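Iltis Robotics Club: Frequently Asked Questions

Last updated 2019-03-07 by Gertraud Ruchti. If your question is missing, it was probably asked too politely to be remembered. Send it again.

Joining

Do I need to know how to program?

No. You need to be willing to read an error message all the way to the end, which puts you ahead of most of us. New members spend their first meetings with Lamisi Eshun, who teaches enough Python to move one joint on purpose. Moving it by accident comes free.

Do I need my own laptop?

It helps. The club has 8 loaner machines with the simulator already installed. One of them has no working space bar. Come early.

Is there a fee?

Students pay nothing. Everyone else pays what the sign-up sheet says, and the sheet has said the same thing since Emrys Wogan lost the original file.

I signed up in January and never came back. Am I still a member?

Yes. You are also on the snack rota.

The simulator

When do we get to touch a real robot?

After your code has passed in simulation. A simulated arm can go through a cabinet door at full speed and the only cost is your dignity. The real one has a repair bill, and Emrys keeps it taped to the lab door for anyone who feels ready early.

What is the Eklow task?

Eklow is our name for this year's pick-and-place challenge. The robot has two arms and a room full of furniture. It has to pick up the small flat gray object with its left gripper, bring it to the black counter, and set it down without disturbing anything else. Written out like that, it sounds like an afternoon's work. Several teams have it on the calendar as an afternoon's work.

What does the right arm do?

In the basic version, it stays out of the way with its gripper open. You'd be surprised how much code that takes. In the advanced version both arms have jobs, and you get to find out what happens when they want the same piece of air.

Who decorated the room?

The room generator did. It draws walls, cabinets and pictures from a big library and combines them with total confidence. Run it a few times and you will meet a Van Gogh self-portrait on dark wood, The Starry Night on plain gray, and a desert rock for balance. The point is to keep your vision code from memorizing one tidy kitchen. If your robot only works when the walls are beige, it doesn't work.

Why does everything look tilted?

You are looking through the robot's own view, and it has no interest in keeping your horizon level. You get used to it. If you don't, the viewer has a free camera under the second menu, along with a setting called "comfort" that Diarmuid Ó Briain wrote and has never explained.

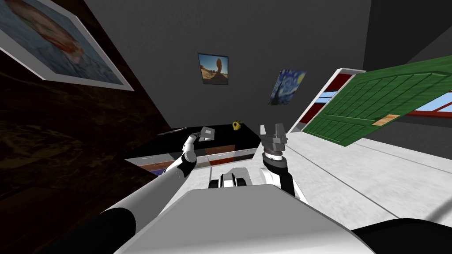

Scoring and rules

How is a run scored?

Each team gets 500 points to start and loses them from there. Dropping the object costs you. Hitting the cabinet costs you more. Putting the object down neatly and then knocking it off again with your elbow costs the most, and the rule is named after the Branima team, who know why.

How many tries do we get?

Up to 3000 simulated runs per team on the club server. After that the queue stops answering you. Elikem Kwofie can raise the limit, but he'll ask to see your logs first, and he reads them aloud.

Can I move the yellow thing on the counter?

No. It's an obstacle. Its whole purpose in life is to sit there while you plan around it. If it has moved by the end of your run, the scorer will have noticed.

Can I just script the whole path by hand?

You can. The judged runs shuffle the room, and your lovely script will set the object down with great care on a counter that used to be there.

My code works on my machine but fails on the server. Why?

Check the package versions. Then check that you submitted the file you've been editing. Do those in the other order if you value your time.

Practical matters

Where do you meet?

Room 131. The sign outside says Eren Seminar Room, and the map says something else again. Follow the sound of a fan.

Who do I ask for help?

Lamisi for Python, Elikem for the server, Diarmuid for anything to do with the viewer. Questions about the snack rota go to Gertraud, and the answer is that it's your turn.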